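Damville's swap rail is back, and it has doubled its hours

21/05/2022

Good news for anyone with a bulging airing cupboard: the Damville fabric swap has reopened in the old Procházka drapery on the market square, and this time it is staying open right through the summer!

The idea could hardly be simpler. You bring along bedding, curtains, towels or dressmaking offcuts that you no longer want, you get a paper token for each bag, and you spend your tokens on whatever takes your fancy. No money changes hands at the rails, and newcomers who turn up with nothing at all are given a starter token at the door so that they can join in straight away.

When the swap was first tried in January it ran for a single weekend, and the queue went past the bakery and round the corner into the lane. By closing time 1,556 items had found new homes, from cot sheets to a full set of theatre drapes (those went to a family with very tall windows, and apparently they look marvellous). It was a cracking start, and plenty of people went home asking when they could come again.

The new season is a bigger affair altogether. The ground floor is given over to household linen, sorted by size, with sewing and craft fabric up the stairs at the back. Edora, the repair workshop on the other side of the square, is bringing over five sewing machines and will show beginners how to turn a worn double sheet into two good pillowcases with enough left over for a drawstring bag. Each session lasts 40 minutes and costs nothing, though you do need to put your name down at the desk.

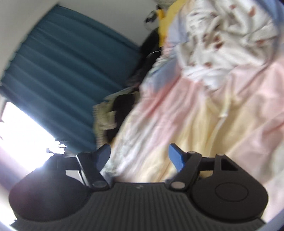 One regular who came to every hour of the winter swap said the soft old cottons were the things to look out for, as they wash beautifully and make far nicer quilt backing than anything new, and added that she hoped there would be more single duvet covers this time, having missed the last one by a whisker.

She may well be in luck. Esico, the laundry firm on the Mill Road estate, has promised 30 sacks of retired hotel bedding, all freshly washed and pressed, and the first of them are due on the shelves next week. Anything too thin to use again will be cut up for cleaning cloths or passed on to the animal shelter, which is always glad of old towels.

Donations should be clean and dry, and small holes are fine. Pillows and duvets can't be taken this year for lack of storage, but cushion covers are very welcome, and so are zips, buttons and curtain hooks. The doors open at ten each morning and close at four, and there is step-free access from the yard.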